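What rules apply when a gripper works inside a PC chassis?

2 min read

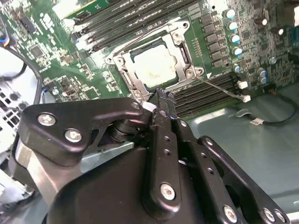
Gripper at the CPU socket, old thermal paste still on the processor.

Giuliana Muñoz
We do workstation teardown at Fletov and I have been asked to write the rules for our robot cell. One arm, one gripper, used boards for resale. I have the machine safety side covered – fencing, stop button, speed limits with a person nearby. What I can't find is good practice for the board itself. Is there a force limit people use around the socket? Do the fingertips have to be grounded? I need a draft by Thursday.

Montoya
Unplug the power supply and ground everything.

Flestier
No published number that I know of covers a gripper pushing on a socket frame, so you will have to set your own and write down how you got it. Our cell stops at 5 newtons of side load on anything near the CPU. We got there by testing on 50 scrap boards. Don't copy our figure, your fingers are different.

For static, treat the gripper like a technician's hand. Fingertips in dissipative material, a known path to ground through the arm, and a resistance check at the start of every shift. Log the reading. A black plastic tip is not dissipative just because it is black.

Other things in our rules:
- Chassis power disconnected and capacitors left to discharge before the arm moves.
- No toothed metal tips on the processor or the contacts. The frame is a judgment call.
- The lever is released and the frame opened before anyone or anything lifts the chip.
- Memory slots and cables are marked as keep-out areas in the program.
- Dried paste is cleaned off after removal, away from the board.

Coltero
Agree with most of this. I would add a fingertip inspection interval. We do ours every 4000 cycles, and serrated tips wear unevenly – check both sides.

Comments (3)

Giuliana Muñoz: Thanks, the shift check is going in. Still arguing about the interval.

Montoya: What about the coin cell? It stays live with the cord out.

Flestier: Good point, we pull it by hand first.

17 people found this page helpful

We use cookies to keep you signed in and to count visits. Accept or manage settings.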